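March 27, 2026

Okay so I stayed up way too late for the Claton Awards and I have opinions, so you're all getting them.

First of all, the red carpet ran long again. They had that poor host standing out in the wind trying to talk to people who very clearly wanted to get indoors, and half the interviews were the same question about who made the dress. Ostrowski made the dress. Ostrowski made every dress! I like the big sleeves as much as anybody but after the fourth pair I was losing track of who I was looking at. The only person who looked comfortable was Maysoun Tannous, who turned up in a plain brown suit and flat shoes and walked straight past the microphones with a little wave.

Which of course set everyone off. By the time the show started the group chat had decided she was furious with the organizers, or with Himby, or with both. For anyone who hasn't followed it (Mom, hi), Himby said on a podcast back in October that her last album was "nice for a long drive," and people have been treating it like a declaration of war ever since. I listened to the whole episode. He says it in passing, laughing, and then he talks about his knee for ages. I'm not on his side, I think it was a snotty thing to say about a record somebody spent years on, but a feud? Come on.

Anyway they sat them 2 rows apart, and the camera guy had the time of his life. Every joke, cut to Maysoun. Every time Himby clapped, cut to Himby. She was eating mints out of her bag for most of it and I've never related to a famous person more.

The opening number was Sovgate and I'm sorry but I was bored. I loved them when I was in school, I had the poster and everything, and they played the new single like they were waiting for a bus. The drummer was good. The drummer is always good. My sister texted me "is this still the first song" and it was, it really was.

I made popcorn during the technical awards and burned the first bag, so the living room still smells this morning. I have the window open and a sweater on while I write this. 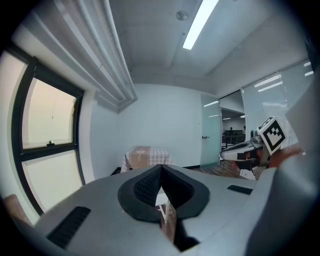

The bit everyone is talking about

So, Best Album. Himby was the one presenting it, and you could feel whoever planned that rubbing their hands together. He opened the envelope, did a long pause (too long, he always milks it) and read out her name. I yelled. I'm pretty sure the neighbors heard me.

She got up there and he went in for a hug and she gave him a handshake. A perfectly normal handshake! Then she thanked her producer and her aunt and the people who drove the van on her first tour, and right at the end she said, "I hope it's nice for a short drive too." The whole room went "oooh" and he put his hand over his heart and bent over like he'd been shot.

I watched it back 5 times before bed and I still can't tell you if she was mad. I think maybe a little bit? She smiled with her mouth and her eyes stayed out of it. But then there's a clip going around from backstage where they're sharing a plate of fries, so who knows. A "source" told one of the gossip sites that she was fuming and refused to be in the same hallway as him. I'd like to know what hallway has fries in it.

My post about it had 204 comments when I woke up, mostly people fighting about Sovgate, who I said one mean thing about. Their fans are still up at all hours, bless them.

Things I'd fix for next year: shorter speeches from the sponsors, and please give the lifetime award before 11 so the older folks watching can see it. My grandma went to bed and missed it and she's the one who wanted to watch in the first place. I've got it saved for her, so I'm going over there tonight with the recording and a new bag of popcorn, which she'll be in charge of.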